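Sorting (household)

Sorting is the act of putting mixed things into groups that belong together. It is one of the first things children learn to do on their own, and one of the last household jobs anyone thinks to write about, a pity for such a rich subject! Buttons, screws, lentils, letters, socks, seed packets – nearly everything people keep has been tipped out on a table at some point and put back in better order.

Origins and early practice

People were sorting long before they had drawers to sort into. Grain had to be picked clean of stones, wool graded by length and softness, and nuts checked for rot before they went into storage. Much of this was done in company, often in the evening, and songs and stories grew up around it. In the farming district of Gulholm, peas were traditionally sorted in June on a cloth spread over the knees, and the word for the cloth is still used there for any messy job left half done.

Shops brought a new kind of sorting. The Kjærgaard hardware store, once the largest in the district, had a wall of 548 small drawers, each with a sample of its contents wired to the front. New clerks spent their first weeks doing nothing but returning stray hinges and hooks to the right place. Several later said it was the best training they ever had, and it is easy to believe them.

Methods

Most sorters use one of two methods. In the first, called picking, the sorter looks for one kind of thing and pulls out every piece of it before moving on to the next. In the second, called dealing, each piece is taken as it comes and put straight onto its pile. Picking is calmer and suits small, similar things such as beads. Dealing is faster once the piles are settled, but it asks for more table space, and it goes badly when the groups have not been decided ahead of time.

An open bin or shallow tray is better than a deep box for either method. The contents can be spread out, and pieces are less likely to hide under one another.

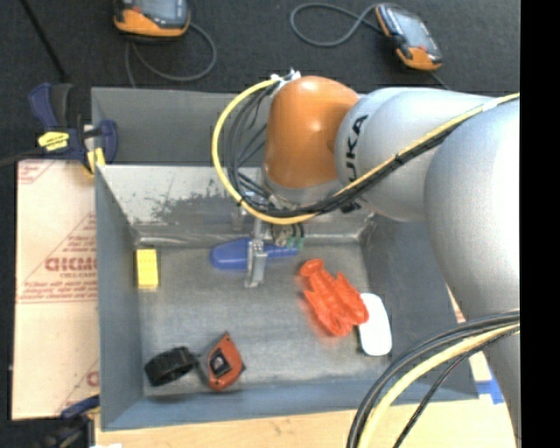
Jadwiga Sikora objects that dealing gets too much credit, and that anyone who has faced a full jar of mixed screws will go back to picking within minutes. In her view the piles grow too quickly and the eye gets tired of deciding. Euan Kinnear takes the opposite side and recommends dealing into muffin pans, with one cup always kept for things that fit nowhere.

That last cup has a name of its own in many families. "Odds," "the orphans" and "the maybe pile" are all common. Its size is a fair measure of how well the groups were chosen: a large one usually means that two or three more groups are waiting to be found inside it.

Choosing groups

The same heap can be sorted by color, size, shape, material, age or use, and each choice brings out something different. Button collectors are wonderfully divided on this. Tove Overgaard's handbook Dunirari lists 22 ways to arrange a button box, among them by number of holes and by the kind of garment the button came from – a system that calls for a good memory and plenty of patience.

See also: Button box; Gleaning; Pantry; Seed saving

Filed under: Home life | Everyday skills | Articles with regional terms

Contact the editors | © Vidance Open Reference | Back to top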